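Workshop notebook, Setetside tenants' heating bench
December 2022, a Tuesday, and a cold one

Meter logging for the Haldane Street flats, continued. The landlord has now been "between boiler contractors" since April, which is a long time to be between anything. Over 100 flats share the one plant room, and the pump ran for six hours yesterday out of a possible twenty-four. My logger says so. The managing agent's letter says the heating is on "as normal", and I suppose after eight months it is.

Readings from the second-floor flat: 7 degrees in the back bedroom at breakfast, a bit better in the kitchen once the oven had been on. The sensor on the window sill gave silly numbers until I moved it to the inside wall. Note to self and anyone borrowing the kit: keep them off sills, and tape the leads down or they walk.

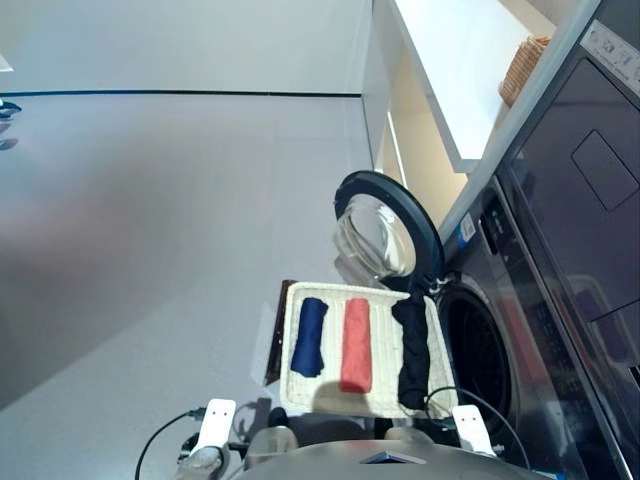
Arrears next, as far as I can make them out. The gas account for the plant room is in the name of Remus, who own the building through something in Stondumton with a post box and no telephone. The supplier will talk only to the account holder. The account holder talks to no one. Csaba Szénási has drafted a letter to the council asking them to use their powers on the supply before it gets cut off, and I have taken out two of the ruder adjectives. He may put them back.

Spare heaters: 36 out on loan, all signed for. Three came back with scorched plugs, so they go in the bin and I'll write the extension lead warning again, larger. One came back with a thank-you card and no plug at all.

Logger 4 still drops its readings after midnight. Changed the batteries, changed the card, swore at it. Will swap the board tomorrow if my fingers work.

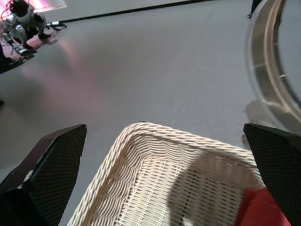
Judit Vida wrote underneath that the board is fine and the clock is wrong: it thinks midnight is the end of the file. She also wants the bedroom figures on one sheet before the council visit, with the times next to them, in handwriting other than mine.

Clock reset. Sheet half done. Need more tape.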